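About Arnow

We build small houses on wheels and on skids, and have done so long enough to have opinions about them. The company is named for the road the first workshop stood on. We had a list of better names, but the sign was already painted.

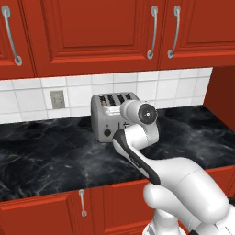
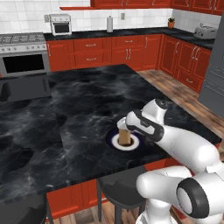 Who we are

Arnow was started by Etelka Tóth, who had spent nine years drawing apartment lobbies and wanted to draw something a person might sleep in. She built her first tiny home to live in while she looked for a real one. She is still looking, though with less energy every year. Tatsuya Higuchi came on as a framer for one summer and now runs the shop floor. He also answers the phone when it rings more than six times, so if you get someone who sounds like he's holding a nail gun, be brief.

The rest of us are carpenters, two electricians, a plumber and a person who does the paperwork for road permits and deserves better.

What we build

We have three models at the moment.

The Tilell is the small one. It has a sleeping loft, a galley kitchen, a wet bath and a bench that opens up for storage. Most couples who tour it go very quiet and then ask about the next size up. Single people tend to buy it on the spot.

The Gandthorpe is the next size up. You get a bedroom on the main floor, stairs in place of a ladder, and a full-size sink, which we put in after a customer mailed us a photo of her lasagna pan next to the old one. There is a dog nook under the stairs. Cats may also apply.

The Stojanovska is built on skids, for people who have land and are done moving. It has two lofts, a covered porch and a proper entry where you can take off your boots without standing in the shower. It was named for the client who ordered the first one and argued with us over every window. She was right on most of them, and her layout is the one we still sell.

All three can be ordered as a shell if you'd like to finish the inside yourself. We have seen some lovely results, and we have seen some that came back to us on a trailer.

How it works

You come and see a house. We'd like you to do this before sending a deposit, and we'd like you to bring everyone who plans to live in it, including the tall one. Then we sit down with a floor plan and a pencil. Drawings come next - two rounds are included - and after that the build goes on the calendar.

We don't promise a finish date until the windows have arrived. Windows have hurt us before.

Delivery within 100 miles is part of the price. Past that we quote by the route, and low bridges get a say. Zoning is up to you and your county, but we're happy to tell you what to ask.

Things we get asked a lot

Yes, you can stand up in the bathroom. No, we don't do rooftop hot tubs. A washing machine fits in the Gandthorpe if you give up the coat closet. The lofts are warm in summer, and anyone who says theirs isn't has a very good fan or a very short memory.

Visiting

The yard is open by appointment all year, and in September we leave one of each model unlocked for walk-throughs. Wear shoes that slip off. The coffee is free and tastes like it.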